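Pre-power checklist for the home arm, with my comments
Tirnincombe build log, March revision

I got three emails asking for the list I run through before I switch the arm on, so I'm putting the whole thing up, comments included. It started as a sticky note and has grown every time I did something dumb. If you have a different arm you'll have to change the numbers, but most of the items ought to carry over.

My setup, for reference: a secondhand Komau arm with a two-finger gripper, a Moradi motor controller, and a power supply I put together myself (more on that under item 3). I mark each line OK, FIX or WAIT. OK means I go on. FIX means I stop and do it now. WAIT means it can sit until the weekend as long as I write it down, and I do try to write it down.

PART A — POWER OFF

1. Mains plug out, supply switch at off. OK.
I put my hand on the plug. I know how that sounds, but I once spent a whole evening with my fingers in the elbow joint while the thing was still live at the strip, because I'd looked at the switch and the switch lamp had burned out.

2. Base bolts. OK.
All 4 of them, checked with the wrench and not by wiggling the arm. I draw a paint-pen line across each bolt head and onto the plate, so a turned bolt shows up right away. One had moved a hair in the last revision. Thread locker went on and it hasn't budged.

3. Supply enclosure, lid on, strain relief tight. OK.
This was FIX for longer than I'd like to admit. I ran it with the lid off all through the early testing so I could get a meter in there. Don't do that. Drill yourself a couple of proper test points and close the box up!

4. Ground continuity from the plug pin to the base plate. OK.
Meter on the lowest range, leads zeroed first. I scraped the paint off under the ground lug down to bare metal, and I'd suggest you do too, since paint is a pretty good insulator and the reading was jumping all over until I did.

5. Cable run along the arm. WAIT.
The loop at the wrist is a little too generous and I can imagine it snagging on something. It clears everything I've tried so far. I have a shorter sleeve on order from Homex, and until it gets here I'm keeping the wrist out of the last bit of its rotation with a soft limit. If you're checking yours, bend each joint by hand to both ends and watch the cable the whole way, especially at the elbow, where mine likes to fold flat and get pinched.

6. Connector latches at the controller. OK.
Push until they click, then tug. The encoder plug is the one that works loose on mine. A loose encoder plug is a lot more exciting than a loose motor plug, because the controller thinks the joint hasn't moved and keeps pushing.

7. Gripper fingers, mounting screws and surface. OK.
Both screws snug on both fingers. I run a thumbnail down the length to feel for nicks, and then I wipe them with a damp cloth. Dust makes them slip, and for a while I kept turning up the grip force to make up for dust, which was a silly way to solve it.

PART B — THE SPACE

8. Reach circle clear of anything I'd be sad about. OK.
I measured the full reach and added a hand's width. Anything inside that circle is either there to be picked up or it gets moved. Chairs and stools are the usual offenders around here — they drift, I swear. A chair leg doesn't care much about being bumped, but the arm can wedge itself against one and stall, and a stalled motor heats up fast.

9. Floor. OK.
I check for grit and for anything spilled. A hard smooth floor is lovely to clean and terrible for dropped parts, which bounce and skate off to places you will not find until you move out. I lay a rubber mat down for heavier pickups. 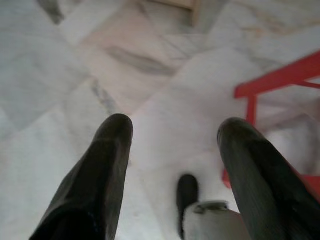 Glare is the other thing I look for at this stage, and it got its own line after it wasted most of a Sunday-type afternoon for me.

10. Light and glare at the wrist camera. OK.
I open the live view before any motion is enabled (camera has its own little supply, so I can do this with the motors dead) and look for washed-out patches in the spot where I want to grab something. A shiny surface and an overhead light can blank out a pale part completely, and then the software picks the next best edge it can find. If it's bad I turn off one light or shift the target. I also check that both fingertips show up in the view. If one is missing, the camera bracket has slipped.

11. Test parts chosen and nothing fragile. OK.
No glass, no full cups, no phones. I'd also say no batteries, which I used for a while because they were a handy size. Then I thought for about one second longer about squeezing batteries with a motor.

12. People and pets. OK.
Door closed. Anyone who wants to watch stands behind the line of tape, and the tape is outside the circle from item 8. The dog is not a reader of tape, so the dog goes in the other room.

13. Me. OK.
Sleeves rolled, hoodie strings tucked, safety glasses on. No running it after 7 in the evening on a work night. That's my own rule and you can laugh at it, but look back through my log and see when the FIX entries happened.

PART C — FIRST POWER

14. Stop button within reach, tested. OK.
Press it, switch on the supply, and confirm that nothing energizes. Then release it and confirm that nothing energizes then either, until I hit reset. The second half matters more than people think. My first wiring let the arm come alive the moment I twisted the button back out, and I only found out because I was standing right there twisting it. The button now cuts motor power through a relay and has nothing to do with the software at all.

15. Speed limit set to 20 percent. OK.
Set in the controller, and read back from the controller. I used to set it in my own script, and one typo later I had a bruise on my forearm.

16. Joints one at a time, smallest move first. OK.
Gripper, wrist, elbow, shoulder, base. I listen as much as I look. A healthy joint on this arm has a steady whir, and the shoulder has a faint tick that's been there since I bought it. I opened it up, found nothing worn, and now I just check that the tick hasn't gotten louder. It hasn't.

17. Gripper open and close, empty. OK.
Full open, full close, watch that the two fingers arrive together. If one lags, I go back to item 7 before blaming the software.

18. Gripper force on the foam block. OK.
I close it on a block of packing foam and look at the dent afterward. Crude, yes, but I can compare dents from one month to the next. If you want numbers, kitchen scales pressed between the fingers work fine. I cap mine at 400 grams and haven't needed more for anything I pick up.

19. Motor temperature after a short run. WAIT.
The shoulder runs warmer than the others. I can keep my hand on it, just not happily. I want a small fan on it before I try longer sessions, and for now I take breaks (good for me as well).

PART D — SHUTTING DOWN

20. Arm parked low before the power goes. OK.
No brakes on this one, so when the power drops, the arm drops. I park it folded on its rest block. If I hit the stop in a hurry, the arm is going to sag and I keep my hands out from under it.

21. Gripper left open. OK.
Leaving it clamped shut put a flat spot in my first set of fingers.

22. Supply off, plug out, log written. OK, mostly.
The log is where I slip. Two lines is enough: what I ran and what sounded odd.

Open items carried over: wrist cable sleeve (5) and shoulder fan (19). I'll update both lines when the parts are in. If you spot something missing, drop me a note, especially if you've run a Moradi board for long stretches, as I'd love to know how hot yours gets.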